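# Visit to the Calloway teleoperation floor, Stonton

March 18, 2021. Notes for the automation group at Umurier. 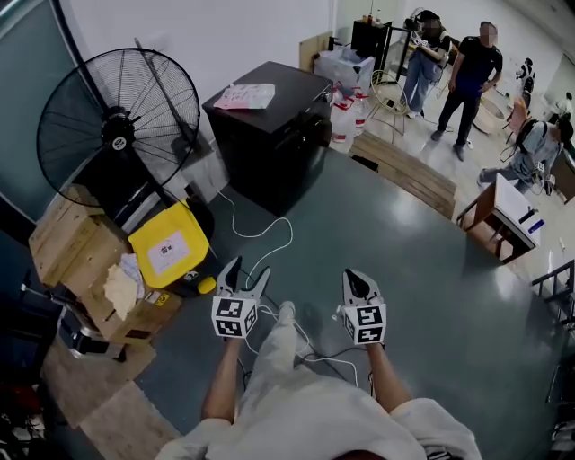 Calloway runs demonstrations for its picking cells from a single building on the east side of Stonton. I spent most of a day there as the guest of Ansel Wojcik, who manages the demonstration work. We are deciding whether to keep writing pick routines by hand or to record people doing the task and train from that.

They use two methods. In the first, the operator works without a robot, holding a gripper in each hand and doing the task directly. A cube with black-and-white fiducial patterns sits on each gripper, so that its position and angle can be worked out from video. In the second, the operator drives a real arm from a separate station. Wojcik's group started with the second and now does most of its early recording with the first.

The reason is rate. On their sorting task an operator with hand-held grippers completes 40 usable demonstrations an hour. The same operator driving the arm completes 18. The remote station loses time to lag and to the operator's habit of stopping before contact. The arm data is still needed, as a hand can reach poses the arm can't, and those recordings have to be thrown out later.

I was allowed to try the grippers. They are easy to hold, but the wrist wants to roll inward after a few minutes, and this hides the markers. New operators are told to keep the patterned faces toward the camera and to move at about half their natural speed. My first attempts were rejected for lost tracking. The later ones passed.

Cables are a weak point. The grippers I used were wired, and I had to watch where I stepped when turning. A wireless version is planned for April. I asked about battery weight and didn't get a figure.

Storage and review take more labor than I expected. The current set for the sorting task holds 4000 demonstrations, of which 3000 survived review. Each one is watched at double speed by a second person, who marks drops, regrasps and any moment when a marker is lost. Regrasps are kept — Wojcik considers them the most useful part of the set — but drops with no recovery are cut.

The review software is Tistusow, written in house. It plays the video beside a plot of gripper opening and lets the reviewer trim both ends. It has no undo.

Open points for us:

- Our parts are heavier than theirs, and the hand-held grippers have no force sensing.
- Our arm has a shorter reach, so more hand recordings would be rejected.
- Calloway will lend one pair of grippers for a trial if we supply the operator.

I have asked for the loan terms in writing.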